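Posted in Opinion
14 comments | 61 shares

The purchase request for a robot cell usually has one big line on it, and that line is the arm. I have read a lot of these requests for shops like ours at Eswood, and I think the big line gets too much attention. The small lines under it are where the budget goes wrong.

Take computer teardown and refit. When we planned our cell, the quote from Petrauskas covered the arm, the controller and delivery. It did not cover finger pads, fixture plates, cable management or a spare gripper. We added those ourselves over the next 2 months, and they came to $3,815. None of it was wasted. It should have been in the request from the start.

Labor is the other gap. Somebody has to teach the positions, and then teach them again when a different model of case comes in. We logged 162 hours of that before May. The request had a zero in that box. A shop in Rovcombe that bought the same package told me their box had a zero in it too.

The work is close. A processor has to be held by its edges, and the memory slots don't leave much room beside the socket.

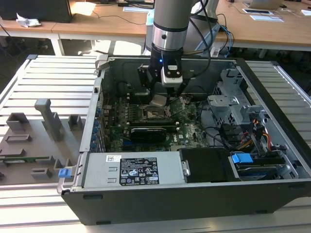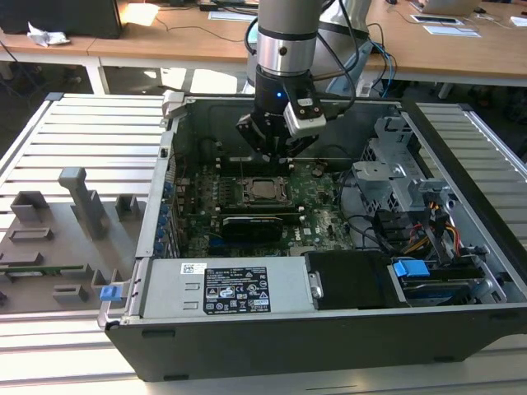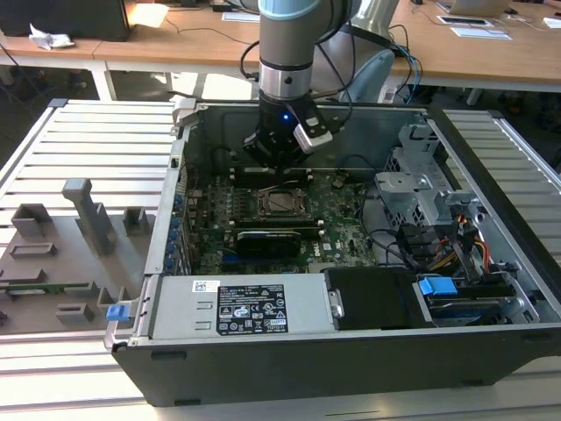

Desktop case on its side, arm reaching in from above.

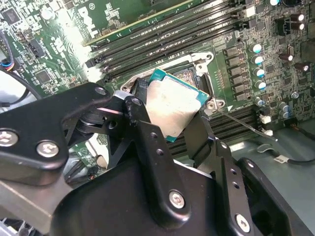

So my advice to anyone filling out the form is to price the job first and the arm second. Write down every part the gripper will touch. Ask the vendor what a replacement set of fingers costs and how long it takes to ship. Put the teaching hours in at full wage. If the total scares the people who sign, let it scare them now, while the money is still in the bank.

Flulinport is looking at a second cell for next year. I would support it, provided the request runs longer than one page.

Share this | 14 comments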